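Wire baskets for the toy overflow: yes or no?
Family & Home board > Sorting and storage

raniabee
OK so I need opinions before Sunday. We have one big wire mesh basket for all the small stuff (balls, squishy things, cloths, the odd can for the recycling craft) and it's driving me up the wall. My sister Rania Badawi swears by one big basket and I'm starting to think she just doesn't mind digging! I've also got three wooden boxes with colored tops and I can't decide if they should take over completely.
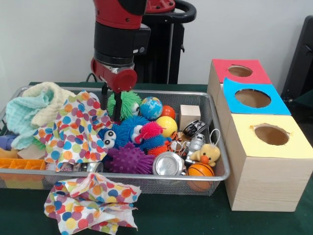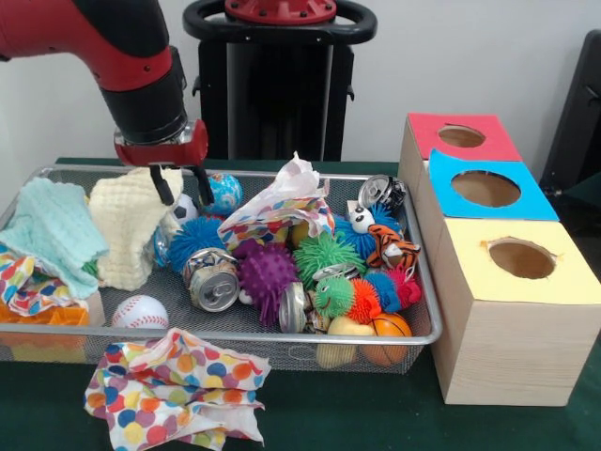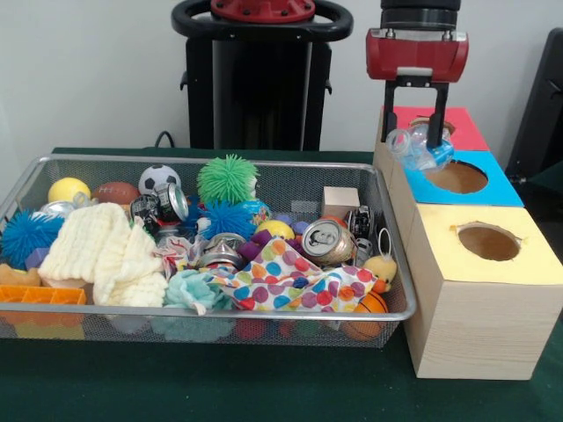
The boxes are in the last one, with the pink-red, blue and yellow tops.

Reply 1
levente_b
Team basket. You can see through the mesh, so a kid can spot the duck or the little globe without tipping everything onto the floor. My only rule would be to get the cloths OUT. Those polka-dot ones eat up half the space and then everything small sinks under them.

Reply 2
zikitley64
Disagree with levente, sorry. Mesh is great for balls and terrible for anything tiny. We had a Koller basket and I fished blocks out from under it for months. I'd go boxes all the way. Balls in the yellow one, spiky things in the blue one, done.

Reply 3
levente_b
And how does a mini basketball go through a round hole in a lid? You'd be taking the lid off every single time.

Reply 4
zikitley64
Then the basketball lives on a shelf, lol. Also the edges of the hole in the yellow top look a bit torn already, so raniabee, maybe put some tape on that before little fingers get at it.

Reply 5
shawkymom
Can I vote for both? Basket for balls and plushies, boxes for cars and wooden blocks, and a drawer for towels. And please move the cans! Crushed ones can have sharp edges and I wouldn't want them in with the soft toys.

Reply 6
raniabee
Good call on the cans, they're going in a bag tonight. I'll try shawkymom's way for 2 weeks and tell you how it goes. Zikitley, I do have tape!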